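2018-11-11

Up too early, coffee, then straight over to Skedness to see the panels. Mirsad had the keys, Ksawery late as usual. Pale gray, bit blue. I wanted warmer but fine - the matte is nice and I'm tired of choosing. Still thinking about pictures, or a shelf. Proably neither before February.

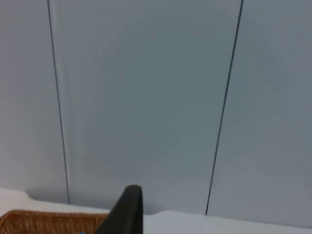 gray wall, two dark seams

Right seam bugs me, looks a little uneven. Ask Mirsad about it tomorow. Owe him for lunch too. Home, soup, no energy to call Wojciech back. Bed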